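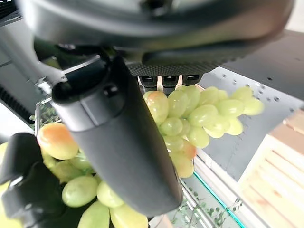

Fruit, close to.

The button tin came to Rostyslav in November, along with the debt. Nechyporuk & Antoniuk, Haberdashers, Kastbridge. Antoniuk long dead. The sign still had him on it.

He tipped the lot onto the counter. Shell, horn, glass. One green one with a chip. He was after the blue, the ones off his mother's coat, and the woman from Bollusberg was coming at four and it was ten to.

"How many in there?" said Ostap Sirko from the ladder.

"Nine hundred. It's on the lid."

"She'll give you 300 for them."

"She'll give me 300 if the blues are in."

Six to a coat, plus the two spares sewn inside the lining. So 8. He had five. He had five and then a sixth stuck to a bit of old toffee, and he licked his thumb and rubbed, horrible, and put it with the others.

Ribbon everywhere. Ostap was rolling it, badly. Thirty yards of the yellow had gone down behind the radiator and he was fishing for it with a knitting needle, swearing quietly.

Seven. Under the till, of all places.

Bell on the door. Not her, a boy wanting elastic. Rostyslav cut it too long and didnt charge him for the extra.

"Try your pocket," said Ostap.

"Why would it be in my pocket?"

"You had one at the funeral. You kept turning it over."

He put his hand in. Tissue, bus ticket, a mint. The button, warm.

The bell went agian. Grey hat, big handbag, the woman from Bollusberg wiping her feet.

"Mr Nechyporuk? I've come about the blues."

He looked at the seven on the counter. Left his hand where it was.

"Sorry," he said. "I'm one short."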